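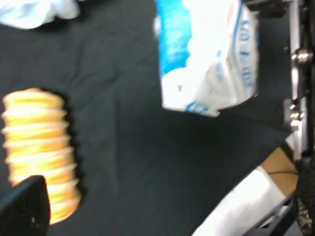

Yellow and cream layers against dark cloth.

The head of school meals at the Pruvberg district office describes the past year as one of steady adjustment. "We serve 3,281 children, and breakfast is the meal they most often miss," she said.

In March, the office moved breakfast into classrooms at two schools, Boros and Kinon.
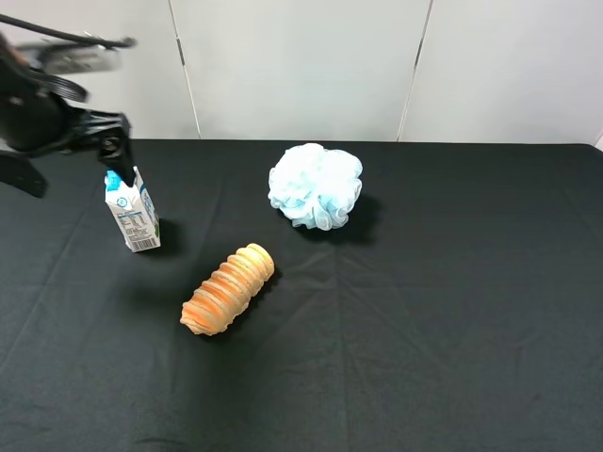 Attendance at the first bell has improved, she said, though costs remain under review. "Nearly 100 families wrote to us. Most asked for an earlier start."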